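Local Scholarships: What Readers Look For
Speaker notes, senior and parent night
Finlay Nisbet, with Kha La taking questions

Start on time even if people are still finding seats. The talk runs 40 minutes with questions. Say that the notes are online so they can put their pens down.

Opening. I read applications for the Plonis Scholarship and have done it long enough to see the same mistakes come back. Kha reads for the Skinner Award. We don't read for each other's, and neither of us can say who will win anything this year. 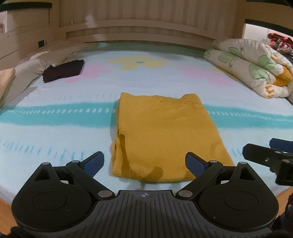
Page last changed: January

1. Where the money is

Most families start with the big national awards. Tell them to start with the guidance office list. A local award may get up to 90 applications, and plenty of those are missing something. A complete application from a student with a B average gets read. An incomplete one from a student with straight A's goes in the other pile.

Mention the Dinonov trades award by name. It's for students going into an apprenticeship or a certificate program, and every year parents tell me they thought scholarships were only for university. Pause here and ask who is planning on a trade. Usually a few hands.

2. Grades and the rest

Plonis asks for a transcript, an essay and two letters. Grades are scored first but they don't settle it. Skinner doesn't ask for a minimum average at all. Kha can explain how they score community work.

Paid jobs count. So does looking after younger brothers and sisters, or helping on a farm. Students leave this off and then fill the space with clubs they joined for a month. Read the sample paragraph about the Saturday shift at the feed store. Don't rush it.

3. The essay

Answer the question on the form. If it asks about a problem you worked on, don't send the essay about your hero that you wrote for English class. We can tell.

Name things. "I helped with the school play" is thin. "I built the flats for the school play and painted them over when the director changed her mind" gives the reader something to hold on to.

Check the name of the award before you send it. Last year I read a nice essay explaining why the student deserved the Lovesik Bursary. I don't read for Lovesik. 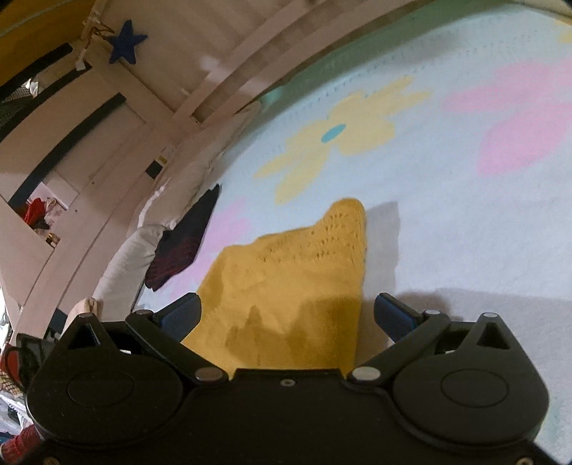

4. Keeping track

Get one paper folder for all of it and keep it somewhere the whole house knows about. Transcripts, the signed pages, copies of the letters, a sheet with every due date. Pick a color that stands out from the other school papers. Mustard yellow, like the folded cloth in the photo, would be hard to lose on a kitchen table. Write the password for the online forms on the inside flap if you're comfortable with that.

5. Letters

Ask early, and ask in person if you can. Give the teacher the due date, the name of the award and a short list of what you've done. A coach or a boss is fine for one of the letters. A relative isn't, even if the relative is also your boss. (This comes up every year. If someone argues, let Kha take it.)

Send a thank-you note whether you win or not.

6. Questions

Likely ones:
Can you apply for more than one? Yes, for all of those named tonight.
Does winning one hurt your chances at another? Not with ours. For any other award, read the rules.
Can the money be held if you take a year off? Plonis yes, with a letter. Kha to answer for Skinner.

Hand out the list at the door on the way out, not before.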